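Zuordnung und Greifplanung für Sockenpaare mit einem zweiarmigen Manipulator
Projektbericht, Masterpraktikum Robotik
Bearbeitung: Fiona Swanson, Trinh Vương
Betreuung: Torquil Cairns
Stand: 28. März 2022

1 Aufgabenstellung

Ziel des Projekts war eine Softwarekette, die einzelne Socken auf einem Tisch erkennt, zusammengehörige Paare bestimmt und einen Greifpunkt für den ersten Arm ausgibt. Das eigentliche Zusammenlegen ist Gegenstand eines Folgeprojekts und wird hier nicht behandelt. Vorgegeben waren die Middleware Veltgate und der Bewegungsplaner Hovland, beide in der am Lehrstuhl gepflegten Fassung. Neu entwickelt wurden das Wahrnehmungsmodul Wimine und die Ablaufsteuerung.

2 Wahrnehmung

Wimine verarbeitet die Farbbilder mehrerer Kameras. Die Segmentierung trennt zunächst Textil und Tischfläche. Der warme Holzton hat sich dabei als unkritisch erwiesen, die dunklen Astlöcher dagegen nicht: In der ersten Fassung wurden sie als kleine dunkle Textilstücke ausgegeben. Eine Mindestfläche pro Segment behebt den Fehler, verwirft aber auch Socken, die fast vollständig verdeckt sind.

Für die Paarbildung wird je Segment ein Merkmalsvektor aus Farbhistogramm und lokaler Textur berechnet. Bei Socken mit wiederholtem Motiv auf einfarbigem Grund trägt vor allem die Textur zur Unterscheidung bei. Bei Batikmustern ist sie kaum brauchbar, weil die Flecken auf beiden Socken eines Paares verschieden liegen. Hier wird nur das Histogramm gewichtet. Die Umschaltung erfolgt über die Periodizität des Musters. Ist eine Socke stark zerknüllt, fällt auch dieses Maß aus, und das Segment wird bis zur nächsten Aufnahme zurückgestellt.

Gegenstände am hinteren Tischrand werden über eine feste Arbeitsraummaske ausgeschlossen. Ohne Maske wurden gemusterte Kartons wiederholt als Textil klassifiziert.

3 Greifplanung und Ablaufsteuerung

Der Greifpunkt liegt bevorzugt am Bündchen. Lässt sich dieses nicht bestimmen, wird der höchste Punkt des Segments verwendet. Hovland erhält den Punkt zusammen mit einer Anfahrrichtung und plant eine kollisionsfreie Bahn für den aktiven Arm. Der andere Arm wird als statisches Hindernis behandelt. Das ist konservativ und kostet Taktzeit, vereinfacht aber die Fehlersuche erheblich.

Die Ablaufsteuerung ist ein Zustandsautomat mit 7 Zuständen. Zwei davon dienen ausschließlich der Fehlerbehandlung: erneute Aufnahme nach unsicherer Segmentierung und Rückzug nach Überschreiten der Kraftschwelle. Alle Zustandsübergänge werden mit Zeitstempel protokolliert.

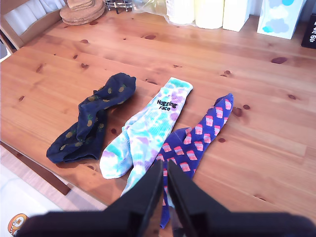
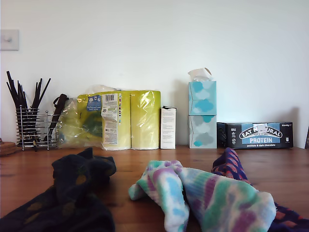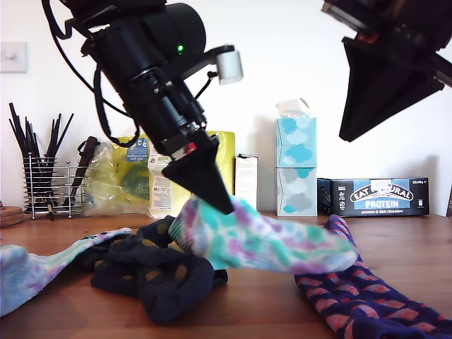
Abb. 1 bis 3: Socken auf der Tischfläche aus unterschiedlichen Blickrichtungen. Abb. 3 zeigt zusätzlich einen Arm mit der Greiferspitze an einer Batiksocke.

4 Beobachtungen

Überlappende Socken sind der häufigste Fehlerfall. In Abb. 2 liegt die Batiksocke teilweise auf einer dunkelblauen Socke mit rot-orangem Rautenmuster. Solche Anordnungen führen dazu, dass die untere Socke in mehrere Segmente zerfällt. Eine Zusammenführung über die Farbähnlichkeit benachbarter Segmente wurde implementiert, verbindet allerdings gelegentlich zwei verschiedene Socken mit gleicher Grundfarbe.

Ein zweites Problem ist die Verdeckung durch den Greifer selbst. In der Ansicht aus Abb. 1 überdeckt er Teile der Batiksocke und der violetten Socke. Das Modul verwendet deshalb für die Zuordnung nur Bilder, die vor Beginn der Anfahrt entstanden sind. Eine Aktualisierung während der Bewegung findet nicht statt. Verschiebt sich eine Nachbarsocke beim Greifen, wird dies erst im nächsten Zyklus erfasst.

Der aufgedruckte Schriftzug unterhalb des Bündchens (Abb. 1) wird bisher nicht ausgewertet. Er wäre als zusätzliches Merkmal für die Lage des Bündchens geeignet.

5 Offene Punkte

Die Parameter der Segmentierung sind auf die Beleuchtung des Arbeitsplatzes abgestimmt und in einer einzigen Konfigurationsdatei mit 19 Einträgen abgelegt. Eine automatische Kalibrierung fehlt. Die Kraftschwelle wurde manuell eingestellt und gilt für alle Stoffarten gleich.

Das Folgeprojekt beginnt im Juli und wird von Euan Ogilvie übernommen. Quellcode, Protokolldateien und eine Anleitung zur Inbetriebnahme liegen im Repository des Praktikums. Vor dem ersten Start ist die Arbeitsraummaske neu zu erzeugen, falls Kameras oder Tisch bewegt wurden.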